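Maintenance and Setup › Hand-held grippers › Two-jaw unit drifts out of alignment after pad change

Trandness_Service_Desk wrote:

We are seeking guidance on one hand-held two-jaw unit, entered in our register as item 2937. New contact pads were fitted in September. The left pad now meets the right pad slightly high, and thin packets rotate as the jaws close on them. Boxes and other stiff items are held correctly.

The following has been done so far:

Both pads were removed, the backings were cleaned, and the pads were seated again. All four pivot screws were checked and found snug. The trigger was worked 100 times with nothing between the jaws, and the offset was the same at the end as at the start.

We would be grateful for advice before the unit is taken apart further.

ellalitz_workshop wrote:

Please confirm whether the pads were seated with the jaws open or closed. Our written procedure at Ellalitz requires them to be pressed home with the jaws closed lightly on a flat steel strip. A pad seated in the open position can sit at a small angle to its backing and still look correct to the eye.

Trandness_Service_Desk wrote:

They were seated open, on both occasions. The instruction sheet we hold does not state a position.

buzatu_line_support wrote:

The department does not agree that the pads are the likely cause. A pad seated at an angle will show as an uneven gap from front to back. What has been reported is a difference in height, and that points to play at the pivots. "Snug" is not a measurement. A pivot screw can feel snug and still allow the arm to rock if the washer beneath it is worn.

We recommend that the washers be replaced as a full set and the screws tightened evenly, a little at a time, changing sides after each turn.

ellalitz_workshop wrote:

We have no objection to new washers. We do object to replacing them first. It requires the arms to come off, and the zero position of the trigger is lost in the process. Reseating the pads takes 15 minutes and disturbs nothing else. The simpler step should be tried first and the result written down.

buzatu_line_support wrote:

The zero position can be marked with a paint pen before disassembly. We have followed this practice for several years without difficulty. Setting the zero again is routine work, and the previous post overstates the risk.

datanier_moderator wrote:

Both positions are noted. Members are asked to address the unit in question and to leave general workshop policy to the separate topic. The original poster is asked to report the following:

— whether either arm moves up and down when held at the tip with the jaws half closed;
— whether the trigger returns fully under its own spring.

Trandness_Service_Desk wrote:

The left arm moves up and down at the tip. The right arm does not. The trigger returns fully.

The pads were then reseated on a steel strip, as Ellalitz advised. The rotation of thin packets is reduced but still present. The washers on the left side have now been ordered. Both sides will be replaced together, and the zero position will be marked beforehand.

ellalitz_workshop wrote:

That is a reasonable course. We maintain that the pads should be seated once more after the washers are in, with the jaws closed.

buzatu_line_support wrote:

Agreed on that point. Please also avoid thread adhesive on the pivot screws until the alignment has been accepted. We have had to scrap one arm for that reason.

Topic closed to new replies. Reader comments follow.

Comments (3)

Reader 1641
Would the same order of work apply to a unit with smooth pads? Ours have no texture and are held on by tape.

ellalitz_workshop
Yes, although the tape should be replaced each time the pad is lifted. Old tape does not hold its thickness.

Trandness_Service_Desk
For the record, the washers have been replaced on both sides and the pads seated with the jaws closed. Before returning the unit to use, we open the jaws wide over a table of mixed household packets and boxes, and then close on the soft packs first and the stiff boxes last. 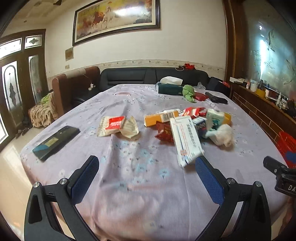 Any item that turns during closing is entered on the check sheet, and the pivots on that side are examined again before the next item is tried. The screws remain free of adhesive for now — the sheet has a separate line for it, to be signed once the alignment has been accepted.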